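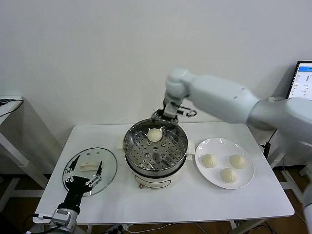

By half past six the bus yard at Alisholm was lit up like a birthday cake, and Cempaka Nasution had never been so happy to see a school gym in her life.

The bridge had gone out overnight. One bridge, and with it the only road the supply trucks used, and the only road half the teachers used too! She had 187 kids on the roll and a phone that kept buzzing with people stuck on the wrong side of the river.

"How many staff can make it?" asked Nguyen-Tran, who ran the front office and was already wearing two sweaters.

"Nine, counting you."

"I can't teach."

"You can read a book out loud, can't you? You do all the voices on the morning announcements. Congratulations, you have second grade."

He looked terrified, and then (she saw it happen) he looked thrilled.

They opened the doors at eight. Kids came on foot and on bikes, and one whole family rolled up on a tractor from the Brekel side, waving as if it were a parade. The fourth graders got paired with the kindergartners. The music room became the math room. Somebody's grandfather, a retired surveyor, drew the entire river on the gym floor in chalk and had the sixth grade working out how long a new bridge would have to be. 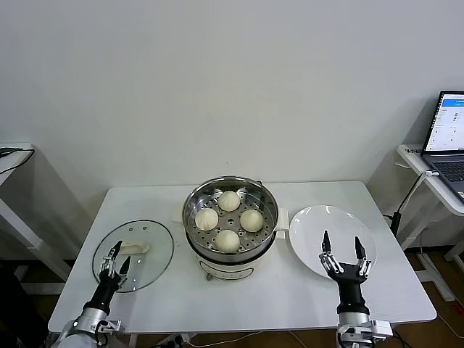 "A hundred feet," said one girl.

"Two hundred," said her brother.

"Go measure it again," said the grandfather, delighted, and off they both went with the tape.

Lunch was the part Cempaka had been dreading. The Sollden truck wasn't coming, and the freezer held peas and more peas. But at eleven the neighbors started turning up at the side door with soup, rice, apples, a ham! She stood there holding a pot she could barely lift and laughed until her arms shook.

From down the hall came Nguyen-Tran's voice, doing a dragon, and then twenty second graders roaring right back at him.

Her phone buzzed. The district wanted to know if she'd be closing early.

"No," she typed, and went to find a bigger ladle.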